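Adell Pair, two-arm bench unit: long-term review

Posted 10/08/2020 by Dalva Prado
Rating: three and a half out of five

I run a small fulfilment workshop in Brornmont. We make up activity boxes for nurseries and care homes, which means taking lots of little objects out of one container and putting them into another, all day, until it's time to go home. In April the owners bought us an Adell Pair. I wasn't consulted, but I was given the manual, which I suppose is a kind of promotion.

The unit cost a good deal more than my car. It came on two pallets, and it took 12 days to get from the loading door to doing anything useful. The fitting instructions are decent. The software, which is called Saber for reasons best known to Culton, who sell it, asks you to confirm everything twice and then logs you out. Buy a proper mouse. The trackpad supplied with ours is now a coaster.

Once it's set up, it does work. On a good shift ours manages 700 picks, and it doesn't mind whether they're all the same pick. Our people do mind, so we gave it the dull boxes first. Over its best two weeks it packed 1,967 of them, and 1,441 went straight out without anyone having to open them up again. You may do that sum yourself. The owners did, and were quieter for a day or two.

What the brochure skips is how the jobs around it change. Wendelin Steiner had been our fastest packer for years. He now spends his mornings laying things out for the arms and his afternoons putting right whatever they've made of it. He says he has gone from doing the work to being its mother. His wrists are much better, and he'd like that noted. He would also like it noted that he used to chat to the person opposite, and the person opposite is now a gripper. We've moved the radio.

Nobody lost their job over it, though two temporary contracts weren't renewed in the summer and I'm not going to pretend those facts live in separate buildings. The rest of us got a small rise and a training day with sandwiches. 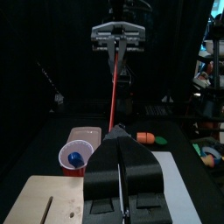
Passing things from one arm to the other is where I'd want a buyer to look hardest. A person hands you a pencil while thinking about lunch. The Pair treats it as a diplomatic exchange, and thin items are the worst, so we practise on awkward things like the long red rod the grey fingers have there, its lower end very nearly at the front of the black gripper. Wendelin sets out the party cup, the tray and the orange toy food as well, and he has firm views on where each belongs. Allow plenty of staff time for this, because the quote won't.

Other grumbles. The warning tone is the same for "finished" and "stuck". Spare finger pads are dear and slow to arrive. The help line is polite, and reads you the manual.

Would I buy it again? For the dull boxes, yes, at a lower price and with the staff in the room when it was chosen. If you're hoping to run a shift with the lights off, keep your money for now. Ours still needs Wendelin, and he has booked a fortnight off.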